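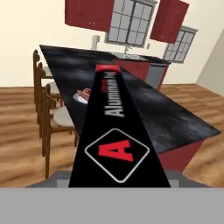 Provcombe Allotment Association

Minutes of the ordinary meeting held on 4 May 2026 in the back room of the Fanport Arms

Present: Toshio Tsuchiya (chair), Daichi Honda (secretary), and plot holders as signed in the attendance book.

Apologies: received from the holders of the two plots by the Vuvgate Lane entrance.

1. Minutes of the last meeting

Read and agreed, with one correction. Under Water, "the top tank" should read "the middle tank". Signed by the chair.

2. Matters arising

The missing key to the tool store has been found in the store itself. A spare has been cut and is with the secretary.

The letter to the parish council about the hedge on the lane side has been answered. The council accepts that the hedge is theirs but will not cut it until nesting is over. The secretary to write again in July.

The noticeboard still needs a new pane. No quote has come in. Carried forward.

3. Money

The balance in the current account stands at £1253. The reserve account stands at £2403 and has not been touched since the last meeting. All rents are in except three. Reminders have gone out to those plot holders, and under the rules they have until the end of the month before the plots are treated as given up.

A plot holder asked whether the reserve could go towards a second shed. The chair said the reserve was set aside for the fence and the track, and that any other use would have to go to the annual meeting. No proposal was made.

The insurance renewal has arrived and is slightly higher than last year. Agreed to renew on the same terms.

4. Water

The supply was turned on again at the end of March. The stopcock by the middle tank is weeping and there is a wet patch on the path. Daichi Honda has looked at it and thinks the washer has gone. He will try a new one before a plumber is called.

Complaints were made about hoses being left running into plots while the holder is elsewhere on the site. The rule is that hoses are for filling butts only and must be held or watched. Agreed to put the wording of the rule on each tank.

There was a long discussion about whether plots at the bottom of the slope should pay less for water, as the pressure there is poor in the evenings. Views differed. A vote was taken and the charge stays the same for all plots.

5. Fence and gate

The stretch of fence behind the Noguchi plot is leaning badly and two posts have rotted at ground level. One quote has been received for replacing the whole run. The meeting felt it was too much for the length involved and asked for another. In the meantime the posts will be propped.

The main gate is dropping on its hinge and has to be lifted to close. Members are asked to lift it and not drag it. The combination on the padlock will change at the start of July and the new number will be sent by post or email, whichever the member has asked for. It must not be written on the gate.

6. Bonfires

A neighbour on Vuvgate Lane has complained of smoke over washing. The rules allow fires from October to March only, and this one was lit in April. The plot holder concerned was at the meeting and apologised. No further action.

The chair reminded members that couch grass and bindweed can go in the skip when it is ordered, but must be bagged. Household rubbish, carpet and paint tins may not go in at all.

7. Vacant plots and waiting list

The plot next to the compost bays has been let in two halves. The one beside it is heavily overgrown with bramble and was turned down by the first person on the list. Agreed to strim it, cover it and offer it at half rent for the first year.

It was asked whether people from outside the parish could join the list. They can, but residents come first.

8. Summer open afternoon

Agreed to hold this in July as before, with teas, a plant stall and the children's sunflower competition. Toshio Tsuchiya will ask the Fanport Arms for the loan of trestle tables. Anyone with spare tomato, squash or bean plants is asked to label them with the variety, as last year several trays were sold without names and buyers came back to ask.

The raffle was discussed. It was felt that there had been too many prizes of marrow chutney. Other gifts would be welcome.

9. Any other business

Blackfly is already bad on the broad beans. Pinching out the tops was recommended.

A green-handled border fork has been left by the top tank and is now in the tool store.

A member asked for the path between the lower plots to be kept to its full width, as barrows cannot get past the raspberry canes. The secretary to speak to the plot holder.

10. Next meeting

To be held in July at the same place. Items for the agenda to the secretary two weeks beforehand, in writing.

The meeting closed at ten past nine.

D. Honda, secretary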